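Trinura Hall: pre-show safety walk, with comments
Touring act: Graver (four-piece, loud, second visit)
Capacity on the license: 400
Sold at time of walk: 351
Walk started 2 p.m., load-in already under way

FRONT OF HOUSE

1. Main doors open outward and stay open on their hooks.
OK. Left hook is stiff and needs a boot.

2. Exit signs lit.
OK, all of them. The one by the bar hums in B flat, and the support act has asked if it can be turned off. It can't.

3. Aisles clear.
FAIL, then OK. Merch had set up across the side aisle with the T-shirts arranged by size. Moved to the lobby. The vinyl reissue of the first album weighs what you would expect of a double album with a booklet, so please don't stack the boxes on the folding table again.

4. Floor barrier locked and pinned.
OK. Two pins replaced from the spares tin. Spares tin is now a tin.

5. Balcony rail.
OK. Shaken hard in the usual places. Last time Graver played, a fan stood on the lower rail for the whole encore, so door staff will have a person up there from the second song on.

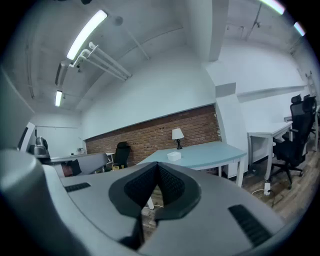

6. Standing area floor.
OK with comment. The soft board near the pillar has been screwed down again. It has now been screwed down more often than the band has changed drummers, and I have the paperwork for both.

STAGE

7. Stage deck level, legs braced.
OK. Riser for the drums checked separately with weight on it.

8. Cables taped or ramped where people walk.
FAIL. Monitor lines ran loose across the stage-left steps. Taped by 3 p.m. The bass player's own lead is thirty years old by his account and he won't part with it. It has a fresh plug on the end and passed the tester, so he can keep it.

9. Speakers on stage secured.
OK. Straps on both stacks.

10. Overhead truss and lamps.
OK. Safety bonds on every lamp. Omik (lighting hire) sent the certificate this time without being chased.

11. Smoke and haze.
OK with comment. Haze only. The rider asks for "fog, a lot, during the slow one." The slow one lasts eleven minutes and our detectors would leave before the crowd did. Agreed with the tour manager: haze, and blue light, and the audience can imagine the rest.

12. Flames, sparks, confetti.
None planned. I asked twice and got the same answer both times, which I have written down with the hour next to it.
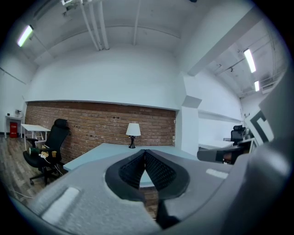
13. Sound level.
Meter set up at the desk, battery new. The new songs are said to be quieter. We heard this about the last album too. Free earplugs at both bars and at the coat check.

BACKSTAGE

14. Dressing room doors open from inside without a key.
OK on one and two. Door three sticks in damp weather. Use it for guitars.

15. Kettle, toaster, iron.
Kettle and iron OK. Toaster removed in May and still missed by everyone on crew, to judge by the notes left on the shelf.

16. Fire extinguishers in date, on brackets.
FAIL. The one outside the green room was holding the door open. Back on its bracket. The wedge is on a string now.

17. Loading dock clear of vehicles after load-in.
Waiting. Toma's van is to be gone by 6 p.m. The driver has gone to find lunch.

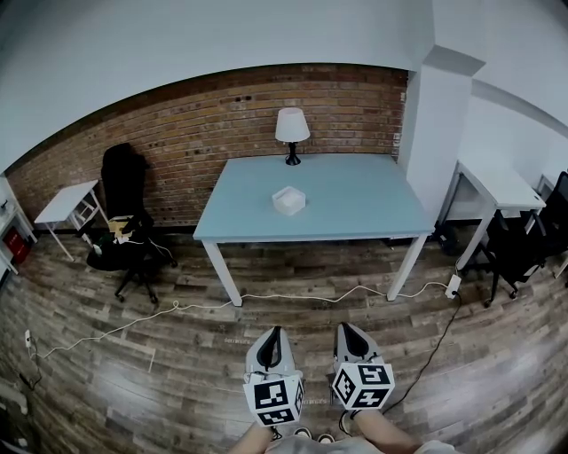 Light blue table with lamp, brick wall behind

18. First aid.
OK. Kit full, ice in the bar freezer, first aiders at the foot of the stairs from doors until the room is empty. Last visit produced a twisted ankle and a fainting during the ballad, both looked after well.

19. Radios.
OK. Channel 3 for security, channel 2 for everything else. Song requests go on neither.

20. Stop-the-show procedure.
Read through with the tour manager and the monitor engineer. House lights up, music off, singer makes the announcement from the card. The singer would like to put it in his own words. The card stays.

STILL OPEN BEFORE DOORS
Item 17, van.
Second look at item 8 after sound check, as things tend to get moved.
More pins for the tin.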